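로봇 동아리 일지: 쿠션 옮기기

2024년 4월 9일

1월에 시작한 쿠션 과제가 이제야 모양이 잡혀 간다. 우리 동아리는 학기마다 과제를 하나씩 정하는데, 이번 학기는 양팔 로봇으로 거실 정리하기다. 팀 이름은 Bundari. 작년 팀이 쓰던 이름을 그대로 물려받았다. 나는 데이터 정리와 기록을 맡고 있고, 조작은 주로 티모테 쿠르투아(Timothée Courtois)가 한다. 교환학생으로 와서 한 학기만 있을 줄 알았는데 연장했다.

과제 내용은 단순하다. 쿠션을 집어서 의자 위에 올린다. 처음에는 나무 블록으로 연습했고 그건 2주 만에 끝났다. 쿠션은 다르다. 잡는 위치에 따라 늘어지는 모양이 매번 바뀌고, 가운데를 잡으려고 하면 그리퍼가 천 위에서 미끄러진다. 그래서 지난달부터 모서리를 먼저 잡는 방식으로 바꿨다.

한 번에 17회씩 끊어서 기록한다. 더 길게 해 봤더니 뒤로 갈수록 조작하는 사람이 지쳐서 동작이 거칠어졌다. 지금까지 모은 기록은 모두 1,933개다. 이 중에 중간에 떨어뜨린 것도 들어 있는데, 지울지 말지는 아직 의견이 갈린다. 나는 남겨 두자는 쪽이다.
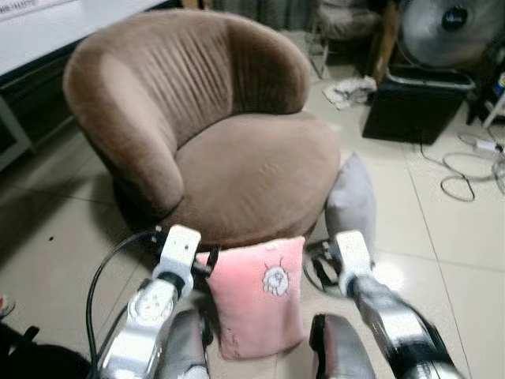

동아리 회지 Cukosora 제8호, 17쪽

왼팔이 분홍색 양 쿠션의 모서리를 집고 있다. 갈색 의자는 등받이가 둥글게 감싸는 모양이라 쿠션을 넣는 방향이 제한된다. 평평한 의자였으면 훨씬 쉬웠을 것이다. 쿠션 아래쪽이 바닥에 거의 닿는 높이라서, 이 상태로 바로 앞으로 밀면 좌석 옆면에 걸린다. 먼저 충분히 들고 나서 전진해야 한다. 말로 쓰면 당연한데 조작할 때는 자꾸 순서를 섞게 된다.

한 팔로 들지 두 팔로 들지도 계속 고민 중이다. 한 팔로만 들면 쿠션이 돌아가고, 두 팔로 들면 양쪽 속도를 맞추기가 어렵다. 티모테는 왼팔로 모서리를 잡아 올린 다음 오른팔로 반대쪽을 받치는 순서를 제일 편해한다. 나도 몇 번 해 봤는데 오른팔이 늘 늦었다.

회색 쿠션은 분홍색보다 어렵다. 바닥 타일도 밝은 색이라 카메라 영상에서 경계가 흐려지는 것 같다. 타일에 빛이 반사되는 것도 신경 쓰인다. 다음 주에는 조명 위치를 바꿔서 비교해 볼 생각이다.

학습은 Nirska 서버에서 돌린다. 다른 팀과 나눠 쓰기 때문에 예약이 필요하고, 우리 차례는 주로 새벽이다. 교내 발표회 전까지 성공률 80%를 넘기는 것이 목표인데 아직 멀었다. Trajkovski 팀은 수건 개기를 하고 있다. 그쪽 그리퍼 끝에 붙인 고무 패드가 괜찮아 보여서 하나 빌려 오기로 했다.

남은 일은 회색 쿠션 기록 추가, 고무 패드 시험, 폴더 이름 통일. 폴더 이름은 내가 이번 주 안에 고친다.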